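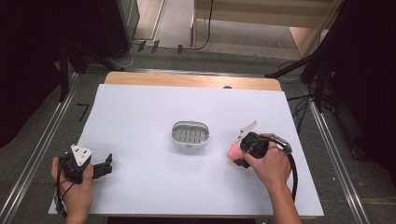

Chapter 9
A Saturday at the Open Day

I learned more about grippers in one morning at Tiltby than I did in my first whole semester of robotics, and I'd like to start this chapter by dragging you along with me. Tiltby is a small lab on the second floor of an old shoe factory (the date over the front door says 1971, and the stairs feel every bit of it). Once a year they open up and let people like you and me watch the work and get in the way. I went with my notebook, two pens and a bag of rolls from the bakery on the corner, and I came home with eleven pages of scribble and no rolls.

Up to now this book has mostly talked about robots that move by themselves. You've done joint angles, you've done the dreaded chain of frames in Chapter 7, and you've planned a path around a box. All of that tells an arm how to get somewhere. It says very little about what to do once it arrives and there's a soap dish to deal with! Tiltby's people come at that question from the other end. They pick up a gripper in each hand and do the job themselves, and the grippers come along for the ride.

The demonstration I stayed at longest was the one they call the bathroom shelf. You get a table with white paper on it, an oval soap dish with slots in the bottom, and a soft-looking pink block. The task is to get the block into the dish. Go ahead and laugh, I did. Then Vichien Rungrueang put the grippers in my hands and I stopped laughing pretty quickly. With your own fingers you feel the block give a little and you ease off without thinking. With a gripper you have to watch for it. I squeezed too hard, then not hard enough, then I set the block down crooked on the rim and had to go back for it. My left hand, meanwhile, had wandered off and was doing nothing at all, when it should have been steadying the dish.

Keep that left hand in mind, because we'll come back to it in Section 9.3. Two-handed work is mostly a matter of timing, and beginners (me very much included) tend to use one hand and then the other, as if they were waiting in line.

Between turns I got a good long look at the fingers themselves. They're blunter than I expected. I'd pictured something slim, like tweezers, and what you get is a pair of chunky black blocks with squared-off tips and small screw holes in them. The scuffs told me they'd been used plenty. If you're going to design a fingertip for the exercise at the end of this chapter, spend some time on the shape of the inner face before you worry about anything else. A flat face spreads the force out over a soft object, and a pointed one digs in.

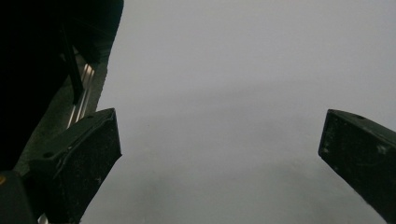

Figure 9.2 Gripper fingers in the open position. Note the flat inner face of the left finger.

The opening between the fingers has a name you'll need: the stroke is the full distance they can travel from shut to wide open. It's the first number I look up on any gripper now. Too small a stroke and the dish won't fit between the fingers, no matter how clever your program is. Too large and you may pay for it in bulk, and bulk gets in your way when the shelf is crowded. Vichien had me open up wide before every approach, then close slowly once I was lined up. I kept wanting to save time by opening halfway. Halfway is where I knocked the dish.

There's a rail, too, and I almost missed it. Look beside the left finger and you'll find shiny metal strips running off at a slant into the dark housing. In Section 9.2 we'll work through how a finger that slides in a straight line differs from one that swings on a pivot, and what each does to the angle of the tip as it closes. You'll want graph paper for that one.

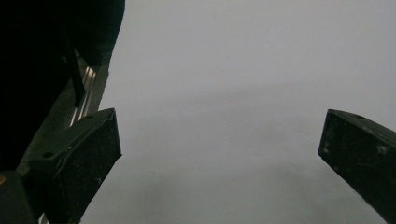
Vichien Rungrueang told me over coffee that students always ask how strong a gripper is and hardly ever ask how gentle it can be, and that he'd happily trade half the strength for a better sense of when to stop. I wrote that down and underlined it. We argued a bit (I still think strength matters once you leave the bathroom shelf and start on toolboxes), but his question is the one I've built Section 9.4 around.

Before you read on, try a warm-up at home. Take two pairs of kitchen tongs, one for each hand, and move a sponge from the counter onto a saucer. Do it slowly, a few times over, and jot down what each hand was up to at the moment the sponge touched the saucer. Hang on to those notes, as you'll need them for Exercise 2.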